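제목: Re: [gripper-test] 핸드헬드 그리퍼 패드 비교, 카메라 위치 문제

Urmila님, 그리고 리스트 여러분

답이 늦었습니다. 이동 중에 쓰는 거라 두서없어요. 오타 양해 바랍니다.

> 2021. 6. 5. Narendra Nautiyal 작성:
>
> Tsuji 패드하고 Orkano 패드 둘 다 써보신 분 계신가요? 저희는 Porside 쪽 과제 때문에 핸드헬드 그리퍼를 한 종류로 통일해야 하는데, 의견이 반반입니다. 궁금한 건 세 가지예요.
>
> 1) 메쉬 표면 패드가 매끈한 실리콘보다 얇은 물건에 유리한지
> 2) 카메라를 그리퍼 본체에 달았을 때 패드가 화면을 얼마나 잡아먹는지
> 3) 마커 인식이 조명에 얼마나 민감한지
>
> 숫자 있으면 좋고, 없으면 그냥 느낌이라도 부탁드립니다. 다음 구매 신청 전에 정리해야 해서요.
>
> Narendra

순서대로 갑니다.

> 1) 메쉬 표면 패드가 매끈한 실리콘보다 얇은 물건에 유리한지

네. 저희 쪽에선 차이 확실했습니다. 카드, 얇은 플라스틱 자, 접은 종이로 해봤고 패드당 56번씩 집었어요. 메쉬 쪽 실패 9번, 매끈한 쪽 실패 20번. 같은 사람(Bogumił)이 다 잡았으니까 손버릇 차이는 별로 없을 겁니다. 다만 메쉬는 먼지 먹으면 금방 미끄러워짐. 하루 한 번은 닦아야 돼요. 알코올 말고 물티슈로. 알코올 쓰니까 테두리 고무가 뻣뻣해지는 느낌이었는데 이건 측정한 건 아니고요.

둥근 물건은 별 차이 없었습니다. 컵, 병, 공 다 비슷. 무거운 병만 메쉬가 조금 나은 정도? 이건 횟수가 적어서 자신 없음.

> 2) 카메라를 그리퍼 본체에 달았을 때 패드가 화면을 얼마나 잡아먹는지

꽤 먹습니다. 이게 제일 골치예요. 광각이라 방은 다 들어오는데 정작 아래쪽은 그리퍼가 다 차지합니다. 특히 위로 들어 올린 자세에서 심해요. 작업대는 하나도 안 보이고 천장 조명하고 벽만 잔뜩 나옵니다.

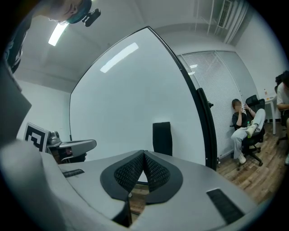
그리퍼 카메라 화면. 패드 끝이 가운데서 V자로 만난 상태, 왼쪽 뒤에 마커 카드.

보시면 화면 아래 절반이 그리퍼예요. 패드 끝이 만나는 지점이 보이니까 집는 위치 확인하기는 좋습니다. 대신 왼쪽 아래 하우징은 초점도 안 맞고 그냥 버리는 영역. 학습에 넣을 때는 마스크 씌우는 게 낫다고 봅니다. Orathai님은 그냥 두자는 쪽이고요. 어차피 고정된 부분이라 네트워크가 알아서 무시한다고. 둘 다 돌려볼 예정인데 아직 GPU 순번이 안 왔어요.

카메라를 12도 정도 아래로 꺾은 브라켓도 출력해 봤습니다. 작업대는 훨씬 잘 들어오는데 이번엔 멀리 있는 마커를 자꾸 놓쳐요. 결국 원래 각도로 되돌렸습니다. STL 필요하시면 메일 주세요. 나사 구멍 하나가 살짝 빗나가서 드릴로 넓혀야 합니다 (수정본 아직 없음, 죄송).

> 3) 마커 인식이 조명에 얼마나 민감한지

민감합니다. 마커 자체보다는 주변 반사가 문제같아요. 위 화면에서도 화이트보드에 천장등이 허옇게 비치죠. 자동 노출 켜두면 이런 밝은 부분이 들어올 때마다 전체가 어두워졌다가 돌아오는데, 그 사이에 추적이 끊깁니다. 노출 고정하고 나서는 많이 줄었어요. 완전히 없어지진 않았고요.

그리고 광각 왜곡. 화이트보드 휜 거 보이시죠. 캘리브레이션을 대충 하면 화면 가장자리에 있는 마커는 위치가 눈에 띄게 튑니다. 체커보드를 가장자리까지 꼭 밀어넣고 찍으세요. 저희는 January에 한 걸 그대로 쓰다가 렌즈 링이 돌아간 걸 나중에 알아서 데이터 한 묶음을 통째로 버렸습니다. 렌즈 링에 매니큐어라도 한 방울 발라두시길.

머리에 다는 카메라랑 같이 쓰는 건도 Clyde가 물어봤었는데, 동기화는 아직 소프트웨어로만 맞추고 있습니다. 앞뒤로 조금씩 밀려요. 시작할 때 두 카메라 다 보이는 데서 그리퍼를 한 번 탁 닫아주고 그 순간을 기준으로 맞추는 식. 원시적인데 지금은 이게 제일 낫네요. 하드웨어 트리거 써보신 분 있으면 저도 좀 알려주세요.

컨트롤러 얘기는 길어져서 따로 쓸게요. 짧게만: Urkby 보드는 전원 재인가하면 그리퍼 영점을 잊어버립니다. 펌웨어 올려도 똑같음. 켤 때마다 완전히 닫았다가 여는 동작을 넣어야 폭 값이 맞아요. 이거 모르고 개폐 폭 데이터를 한참 이상하게 받았습니다.

구매 쪽만 급하시면 제 의견은 패드는 메쉬, 카메라는 기본 각도, 노출 고정. Tsuji냐 Orkano냐는... 저희가 비교한 메쉬가 Tsuji고 매끈한 게 Orkano라서 표면 말고 회사 차이도 섞여 있을 수 있어요. Orkano에도 메쉬 버전이 있다고 들었는데 실물은 못 봤습니다. 갖고 계신 분 빌려주시면 같은 물건으로 똑같이 돌려볼게요.

집기 시험 시트는 정리되는대로 리스트 폴더에 올립니다. 열 이름이 아직 엉망이라 조금만 기다려 주세요.

Urmila님, 지난번에 말씀하신 교체용 패드 나사 규격 좀 다시 보내주실 수 있나요? 메일을 못 찾겠어요.

Bogumił하고 같이 확인한 내용이니 틀린 거 있으면 둘 중 아무한테나 답장 주시면 됩니다.

급히 씁니다.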